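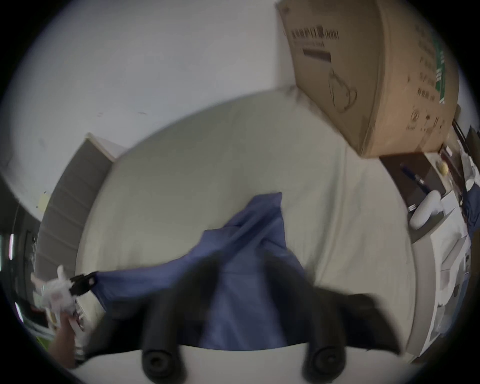
Blue cloth, black fingers, pale table. My whole February.

So the gripper let go again! If you read the last post you know I was bragging about how well the hand-held unit was doing on cloth, and of course the very next evening it started dropping things. I've been chasing the fault ever since and I think I finally have it, and it's such a good one that I want to get it all down while it's fresh.

The symptom first. You close the fingers on a fold, you lift, and everything is fine for a second or two. Then the grip goes soft. The fingers don't open, they just stop pushing, and the cloth slides out and lands in a heap. Out of 238 lifts I logged, the bad ones came in clumps – a long clean stretch, then 4 or 5 drops close together, then clean again. Random faults don't clump like that, so I got very excited about heat.

I was wrong about heat. I ran the motor until the housing was properly warm and it held on like a champ. Then I blamed the pads, cleaned them with alcohol, swapped them for the spare Gostava set, and got three drops before dinner. Then I blamed the cloth (sorry, cloth).

What cracked it was Kosmas Athanasiadis, who I'd emailed with a log file and a lot of exclamation marks. He wrote back two lines: "Plot the current against wrist angle. Also, where does your cable go?" I hadn't recorded the angle at all. I went back and did another run with the angle in the log, and at sample 454 there it was, a lovely sharp notch in the motor current right as I rolled my wrist outward. I actually yelled.

The cable makes a tight bend where it leaves the Haugen connector, and one of the supply wires had broken inside the insulation. From the outside it looked perfect. Roll your wrist one way and the ends touch, roll it the other way and they part. The Etent driver board sees the voltage dip, resets, and comes back up with the holding force at zero. It does this without an error, a blink or a beep! And the clumps make sense too: I tend to do all my outward-roll folds in one go.

That silent reset is the part I don't like. With a scrap of fabric a drop costs me nothing, but I've had a glass jar in those same fingers, and a friend's kid standing next to me at the time. A driver that restarts with no grip should say so, loudly.

So, changes. New cable with a proper strain relief and a much wider loop. A big capacitor across the supply, to ride out short dips. And I patched the firmware so that after any reset it reads the finger position, goes back to the last force setting and sounds the buzzer until I press the button. I tested that by yanking the power plug, which felt great.

No glass until I've done another full set of lifts. If anybody has used the Grorance flex cable on something that gets twisted all day, please leave a comment, I'd love to know how long yours lasted.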